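Mar 9 mayo – cuaderno, tarea "ropa de cama"

Sesión en el piso de Brelevier. 97 episodios grabados, 2 descartados por pérdida de tracking (los dos al girar la muñeca demasiado rápido). Repetir mañana con giro lento.

Con estos el conjunto Priston llega a 1.536. Objetivo para entrenar: 2.688. Vamos justos pero llegamos si no se cae otra vez la sincronización como en febrero.

Cosas pendientes:
– recalibrar apertura de los dedos antes de cada tanda, no solo al empezar el dia
– etiquetar aparte los agarres por el borde y los de pellizco en el centro
– el script de Kalogeropoulos sigue cortando los últimos fotogramas, mirar el umbral
– pasar a Bundorance la lista de telas, la pidieron dos veces

Mantas gruesas: aproximar despacio, cerrar, esperar un momento y luego levantar. Si se levanta mientras cierra la señal de apertura sale sucia y no sirve para nada.

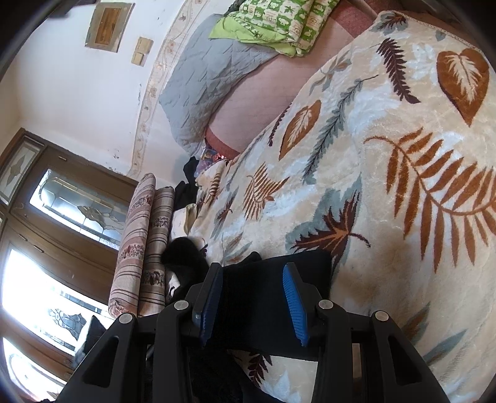
¿Cuántas veces conviene repetir el mismo agarre sin mover nada? Tres como mucho – a partir de ahí el modelo aprende la posición y no la tela. Mejor cambiar de sitio y de altura entre episodios.

Copia en el disco gris, falta subir al sevidor.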